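The Green Sweatshirt

When Houda Samir came to live in Turnlow, she brought one suitcase and the address of a room on the second floor, over a shop that repaired radios. It was October and the street lamps were lit already at five.

The owner of the room was Mr. Bhattacharjee. He gave her two keys and explained the stove for a long time. Then he asked if she could sew.

"A little," she said. "My mother could sew."

"There is a machine under the bed. The last tenant left it. I do not want it back."

Houda did not touch the machine for many weeks. She worked at the bakery on Molel Street from four in the morning, and in the afternoon she slept with her face to the wall. Her mother wrote letters and she answered with short ones. The bread is good here, she wrote. The people speak fast.

In the bakery there was a man named Lakmal Siriwardena, who drove the van. He was older than the others and he talked mostly about buses. Bus 22 went to the river, he told her, but she must not take it on a holiday, because then it turned at the hospital and she would have to walk. She took it on a holiday anyway, and she walked. The river was brown and very wide. A boy was throwing sticks for a dog which did not want to go in the water.

The next morning she told Lakmal about the dog and he laughed so much that he had to put down the trays.

In winter he tore the elbow of his sweatshirt on the van door. It was green, between the color of a leaf and the color of the sea, and he wore it every day under his white coat. He said that he would throw it away. Houda heard herself say, "Give it to me until tomorrow."

That night she pulled the machine from under the bed. It was heavy like a sleeping child. The needle was still good. She broke the thread, and broke it again, and the third time the wheel went around with the same sound which she used to hear through the kitchen door at home, when she was supposed to be doing her lessons. She stopped and sat for some time with her hand on the wheel. Then she finished the elbow.
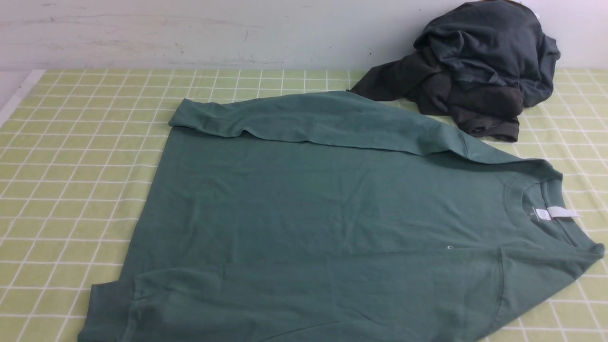

The green sweatshirt, spread out on the checked tablecloth.

Lakmal put it on in the yard, in the cold, and bent his arm many times.

"How much?" he asked.

"Nothing. Bring me thread from Tindo when you go there. Black and white."

He brought black, white, and also a red one that she did not ask for. By the spring the women from the bakery were coming up the stairs with skirts and curtains, and Mr. Bhattacharjee complained about the noise of the shoes.

Houda wrote to her mother, two full pages this time. She asked how to make a buttonhole.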